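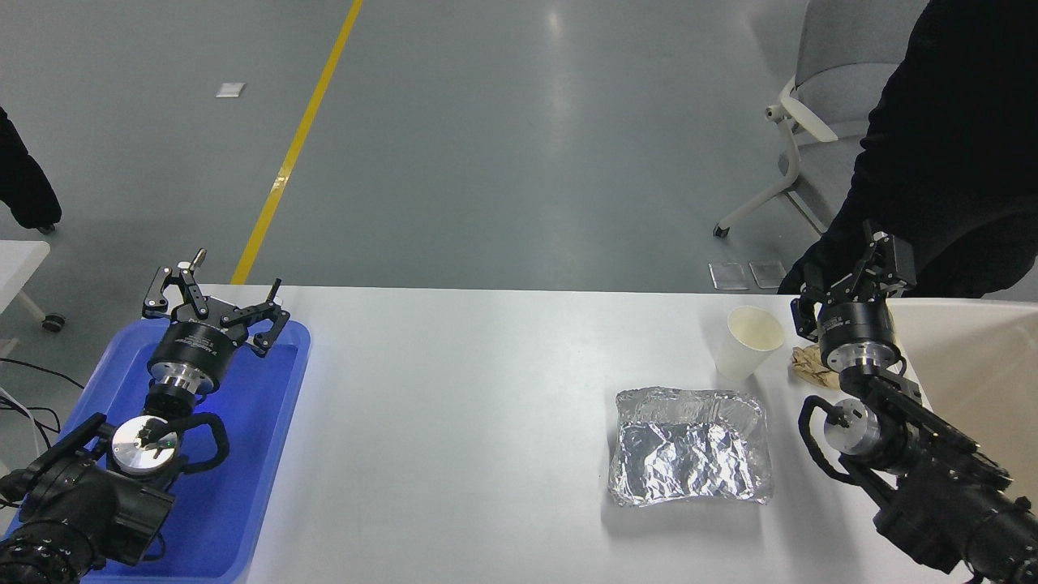 Two robot arms at a white table, with a blue tray on the left.

What Does a Robot Cost?

A robot arm is only one part of the bill. When Efthymia Theodorakopoulos planned a sorting table for a workshop in Pristhorpe, she wrote a shopping list first. It had 43 things on it — and only 2 of them were arms.

Each arm needs a gripper, which is the robot's hand. It needs cables too. Then come the table, the trays and the small stuff to practice on. Trays and cups are cheap. Grippers are not.
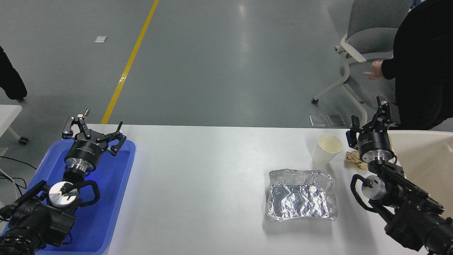 A paper cup, crumpled brown paper and shiny foil between the arms.

Planners also save money for later. Parts wear out, and people need time to learn the machine. Efthymia set aside $1,878 for repairs and $104 for extra trays.

Try it yourself! Pick a job for a robot, such as clearing a lunch table. List everything it would need, then circle what you would buy first.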